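Interior Textiles, Unit 4: Choosing Upholstery Fabric
Handout prepared by Mawar Khoo

Welcome back, everyone! Last time we talked about fibers, and I promised we'd get to the part most of you signed up for, so let's take our time with it.

## Weave first, color second

I know the color is what you fall in love with in the showroom (me too, every time), but please turn the swatch over and look at how it's built. A **plain weave** goes over one, under one, and wears evenly. A **twill** has those little diagonal lines and bends more kindly around a curve. A **satin** has long floats on the surface – lovely to touch, and quick to snag if you own a cat.

## Rub counts

Fabric is tested by rubbing it until it wears. For our Gammont project, the sample book lists the rub count on the back of each card, so copy it into your worksheet before you start comparing prices.

## Speckled and mixed yarns

When two or more shades are spun or woven together, the eye blends them from across the room, and lint and small marks get lost in the mix. 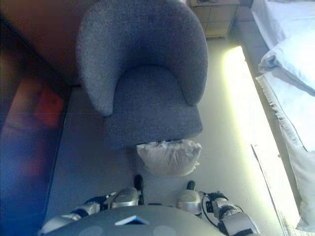

Solid colors are less forgiving, and pale solids least of all, so order a large swatch and live with it for a while.

**For next class:** bring three swatches, read the Stinstead chapter on cushions, and keep your fabric budget for the exercise under $400.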